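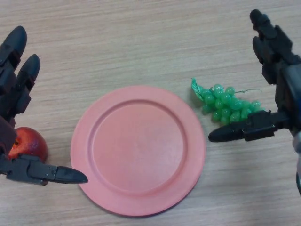
Tabletop Play Food Safety Check -- With Comments
Wamevbridge Family Drop-In, Main Room
Form 1430
Completed by: Sang-wook Ryu
July 2018

Answers are Yes, No, Not Shown or Does Not Apply. Not Shown means somebody told me it was fine and I had no way of checking. I have used it more than the form probably wants me to.

Items covered by this check: the pink plastic plate, the red apple, the bunch of green plastic grapes, and the wood-grain table they are used on. The rest of the play kitchen has its own sheet.

THE PLATE

Free of cracks and chips
Yes.
Comment: I ran a thumbnail around the rim and again around the ridge inside it, where the flat part drops to the well. Plates like this tend to go at the ridge first. No catch anywhere. I flexed it gently and it made no noise.

Surface can be wiped clean
Yes, with a grumble.
Comment: The finish is matte, and there are light scuffs on it. Scuffs hold grime. The Hemolia wipes we buy say they clean "all play surfaces," a claim I would like to see somebody put in writing with the test attached. I want this plate washed in a sink with dish soap at the end of each session. The wipes can be for in between.

Marked as safe for real food
Not Shown.
Comment: I could not find a food mark I was willing to rely on, and the box is long gone. The previous sheet, from January, has "food safe" ticked with no note of how anyone knew. I have unticked it. Until we have paper from the supplier, no crackers, no raisins and no slices of actual apple on this plate. I know it gets used for snack when the snack plates run short. Please stop.

Sits flat and does not spin
Yes.
Comment: Tested by pressing on the rim in several spots. It slides if you shove it, as any plate will.

THE APPLE

Large enough not to be swallowed
Yes.
Comment: It would not go near the small parts tube. No argument here.

Surface intact, no flaking color
Yes for now.
Comment: Red with yellowish speckles, and a good shine on it. I rubbed it with a damp white cloth and the cloth stayed white. One cloth on one morning does not prove much about what happens after a toddler has had it in her mouth for a quarter of an hour, so please repeat the cloth test when the sets are changed over. Look hardest at the dip where the stem would be. That is where dirt collects.

Cannot be mistaken for the real thing
No.
Comment: I don't see how anyone could answer Yes. From across the room I would have picked it up to eat it. The form treats this as a minor point and I disagree, mostly on account of the younger room, where real fruit is handed out at a table much like this one. A child who has just been told the apple on one table is for eating and the apple on the other is for pretend is being asked to do a lot of sorting. Keep the fruit bowl out of this room during play. If fruit has to come in, bring it in cut up.

Held in the set's own bin when not in use
Not Shown.
Comment: I was told it goes back in the bin every night. I have found things from this set on the windowsill, in the dress-up trunk and once in the staff fridge.

THE GRAPES

This section took me longer than the others and I would ask people to read it before filing the sheet. 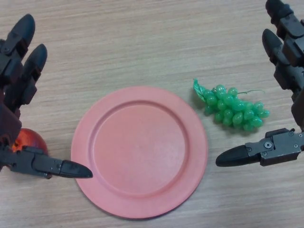

Berries firmly attached
Yes, subject to the comment.
Comment: The berries are packed in tight and I could not get one to turn. I pulled on the ones at the narrow end, as those are what a child gets hold of first. They held. What I don't trust is the idea that they will go on holding. A bunch of grapes is, from a safety point of view, a collection of small round things that are safe only as long as they stay joined together. The supplier, Rezaei, describes the set in its leaflet as "one-piece construction." I looked as well as I could between the berries and was not able to satisfy myself either way. I have written and asked what they mean by it.

Single berry, if it came off, passes the small parts tube
No.
Comment: The form lets you skip this question when the answer above is Yes. I answered it anyway. A loose berry would be a choking hazard, plainly, and the see-through green would make it hard to spot on the mat. If one berry comes off, the whole bunch goes in the trash that minute. Do not glue it. Do not put it in the drawer to ask me about.

Leaf secure
Yes.
Comment: Small leaf at the top end, toothed at the edge. Tugged, twisted, tugged again. The teeth are soft enough on my finger. I would still call this the part most likely to be bitten off.

No wire, sharp ends or stiff points
No. See below.
Comment: There is a thin stem curling out of the top of the bunch. The January sheet says Does Not Apply for this question, and I would like to know how, as it is the first thing I noticed. It feels springy. Whether there is metal inside it I can't tell without cutting it, and if there is, I don't want the cut end on a toy. It bends back when pushed, and the tip did not scratch me. A fingertip is tougher than an eye. My view is that the bunch should come off the under-3 table until Rezaei tells us what is in that stem. The older group can use it with an adult sitting at the table, meaning sitting there, and not folding towels within sight of it.

Can be cleaned properly
No.
Comment: Same reason the berries are hard to pull. You can't get a cloth between them. Soak in warm soapy water, shake, dry stem end up on the rack. If water keeps dripping out after it looks dry then it is hollow somewhere, and I would like to be told, as that means it can grow mold where we can't see. Squeeze it over the sink once a week and look at what comes out.

THE TABLE

Surface free of splinters
Yes.
Comment: Light wood color with fine streaks of grain. I wiped a nylon stocking over the top and nothing snagged. This is a better test than looking, and cheaper. I did the edges the same way, slowly.

Color contrast with items in use
Yes.
Comment: The form asks, so I'll answer. Pink, red and bright green all show up well against a pale top. A loose berry would show up on this table. It would not show up on the green mat, which is where a loose berry would end up.

Stable when leaned on
Yes.
Comment: Put my weight on each corner in turn. No rocking. The Clonska table in the craft room failed this same question and was waved through as "settled," so I did it twice here to be fair to both.

Cleaned between groups
Not Shown.
Comment: The log has the same initials in the same pen all the way down the page. I leave that with the person who owns the initials.

GENERAL

Supplier information on file
No.
Comment: We have the leaflet. A leaflet is advertising. I have asked for the age grade, the material and the test report for each piece. If the answer comes back as another leaflet I will recommend we buy elsewhere.

Recalls checked
Yes.
Comment: Nothing came up for this set. Bear in mind that recalls are listed by product name and lot, and we have thrown away the only thing that had the lot on it. Keep the boxes. Flatten them and give them to me if space is the problem.

Staff know what to do if a piece breaks
Not Shown.
Comment: I asked 4 people and got different answers. The right one is: pick up every piece, put the item in the trash, tell the room lead, write it down. One person said she would "pop it back on." I understand why. Please don't.

OUTCOME

Plate: pass for pretend play. Not for food.
Apple: pass. Keep real fruit out of the room during play.
Grapes: hold. Not for the under-3 table. Older group with an adult seated.
Table: pass.

To do before the next check:
Rezaei to answer on the stem and on "one-piece construction." (Sang-wook)
Cloth test on the apple at changeover. (Room lead)
Weekly squeeze of the grapes over the sink, result written down even when the result is nothing. (Closing staff)
Snack plates: buy 2 more packs so the pink one stays out of it. (Office)

Note added after the sheet was handed back to me: it has been suggested that I change the grapes from hold to pass, given that there has never been an incident with them. There was never an incident with the old pull-along dog either, until its wheel came off. The entry stays as written until the supplier replies.

S. Ryu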